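Clearing the table

The dining table had been collecting things since March, so I gave it 30 minutes before tea. Post went in the drawer and Dilek's library books went by the door. Anything for the kitchen I pushed to the far side to carry through later.
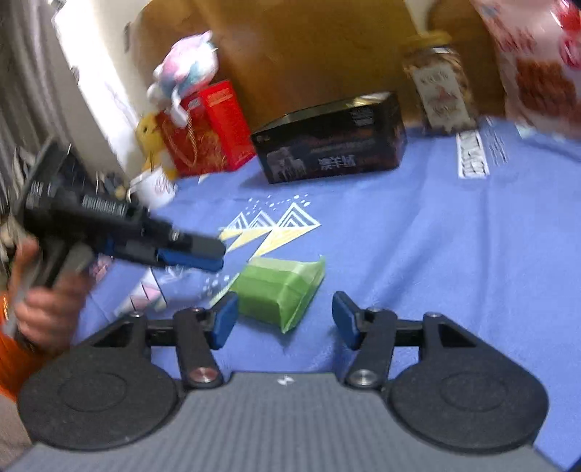
Small packets are my weak spot – they turn up in every coat and bag. I now keep them all in one shoebox in the hall. The green one on the blue cloth was next to go in, and then I shook out the cloth.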